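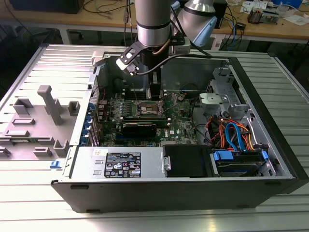

**Do I need to sign up for the Kakdale Repair Fair?**
Nope, just walk in! We open at 10 and tables fill quickly, so come early if you've got something tricky.

**What can I bring?**
Lamps, radios, old computers, bikes, jeans with a torn knee – we love all of it. No microwaves, please.

**What does it cost?**
Nothing for the repair. Parts are extra, and we'll always check with you before using any over $20.

**Where do I park?**
The Sernbridge lot is free all day. The Osent bus stops right outside too!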